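Ingrid Delacroix keeps telling me 500 simulated demos will teach the Koo policy to clean up a room. I gave her my Monday to find out.

Wrist view first. Open fingers, a corner of wood, a lot of dark. I'm supposed to believe a network learns something from this.

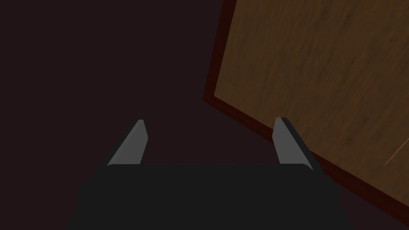 The wide view

More to chew on, I admit. Red bowl, a board leaning over it, doors, a toilet in the next room. I'd still like to know what a model makes of a floor at that tilt.
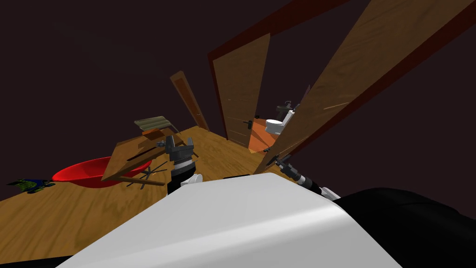 Where I am

I kept 23 of 40 episodes. Ingrid would have kept them all.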